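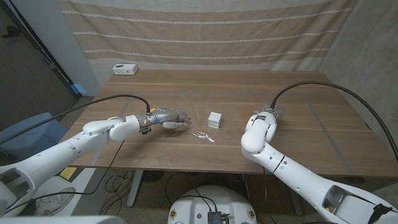 Table, cube, both arms. October.

October, afternoon
Fidelina Espinoza

Shrimp tank notes, continued from the last entry. Plan for this month was to settle the hardness question on the two neocaridina tanks, Etari and Tambunan, and to stop guessing about why Tambunan keeps losing shrimp at molt.

Starting numbers, taken before feeding:
Etari: GH 8, KH 4, pH 7.4, temp 72
Tambunan: GH 5, KH 4, pH 7.4, temp 72

Same tap water in both, same sponge filters, same food. The difference is the substrate. Etari has plain inert sand with a bag of crushed coral behind the filter. Tambunan still has the old planted soil from when it held the crystals, and that soil is past its useful life but apparently still pulling something out. I had assumed it was spent. KH holding at 4 says it is mostly spent. GH at 5 says I should have tested sooner.

Dead shrimp in Tambunan since the last entry: 5. Four of them had the white band behind the head, clean ring all the way around, stuck halfway out of the old shell. The fifth was too far gone when I found it to tell anything. No dead ones in Etari, or none I found. Snails in there clean up fast so I don't put much weight on that.

What I did:

Mixed up the remineralizer in a bucket of aged tap, aimed for GH 8. First try came out at 11, because I measured with the big scoop out of the other jar. Dumped half, topped up with RO, retested at 8. Labeled both scoops with tape. Whoever uses that shelf next, the small scoop stays in the GH jar.

Changed 10 percent of Tambunan with the mixed water, dripped in through airline with a knot in it. Took most of the afternoon to drain the bucket. Not going faster than that. The last time I brought hardness up in one go was in the Worudia tank and it set off a round of early molts and I lost more that night than I had in the month before.

Retest an hour after the drip ended: GH 5, maybe just turning to 6. The drop test is not good enough to say. Color went at the sixth drop but it was a muddy purple first. Wrote it down as 5 to be safe.

Plan is to repeat the 10 percent every third day until the reading matches Etari, then hold it there and count deaths for a full molt cycle before touching anything else. No new food, no new plants, no moving the light. If I change two things at once I won't know which one did it, and I have already made that mistake this year with the almond leaves.

Counts. Did these with the red flashlight after lights out, twice each, and took the higher number. Etari 40, Tambunan 39. I didn't expect them to be that close given the losses. Tambunan has a lot of small ones though, under a quarter inch, and Etari has mostly adults. So Tambunan is breeding fine and the young ones are getting through their molts. It is the full-size females that are getting stuck. That fits with the hardness being borderline and not terrible. Berried females: 4 in Tambunan, didn't get a clean look at Etari because they were all packed in under the moss.

Should probably stop calling the counts counts. Anything hiding in the back of the filter sponge isn't in there. But done the same way each time they can be compared with each other, and that is all I want out of them.

Side matter, filter in Etari. Flow has been weak. Pulled the sponge, squeezed it out in a tub of tank water, brown as coffee. Found three tiny shrimp in the tub afterward and put them back with the turkey baster. Flow came back to normal. The airline is also stiff where it goes over the rim and has started to crack, so cut off that piece and pushed the good end back on. The check valve is the old one from Asatbridge and it leaks if you blow through it backward -- needs replacing before we have a power cut and siphon the tank onto the floor. Put it on the shopping list.

Food. Cutting back to every other day in both tanks as of this entry. There was leftover pellet on the dish in Tambunan this morning with a fuzz on it, and a lot of the little white worms on the glass. They're detritus worms, thin and wriggly. I looked at several with the loupe to be sure they weren't planaria. No arrow-shaped head on any of them. They'll go down by themselves when there is less to eat.

Also blanched a piece of zucchini and weighted it with a fork. Tambunan was on it in a few minutes. Etari ignored it until night. Pulled both pieces after a few hours -- don't leave them in overnight, it clouds the water.

Nitrate was 10 in Etari and 20 in Tambunan. Neither one bothers me. Ammonia and nitrite zero in both. Copper test on the tap came back clear again, so I am taking the pipes off the list of suspects for good.

Open questions:

Whether to pull the old soil out of Tambunan altogether. It would fix the drift at the source. It would also mean catching all of them, and the babies can't really be caught. Could do it a strip at a time with a siphon over a month or two, with a net over the end of the hose. I lean toward leaving it until after the molt cycle is done and then deciding.

Whether a bag of coral would do the same job as the mixed water. It raises KH as well, and I would like to keep that at 4. Probably not.

Whether the females are just old. The first batch came in about the same time and they could be reaching the end of it together. No good way to test that except to wait. If the deaths keep on after the hardness is up, that goes to the top of the list.

Next entry after the third water change. To do before then: new GH test bottle (this one is nearly out), check valve, more airline, RO jugs refilled. Top off both tanks with straight RO, not tap and not the mix, or the numbers will creep up on their own and I'll think it was the plan working.

Evening check: one fresh molt in Tambunan on the front glass, whole and clear, split in the right place. Left it in for them to eat.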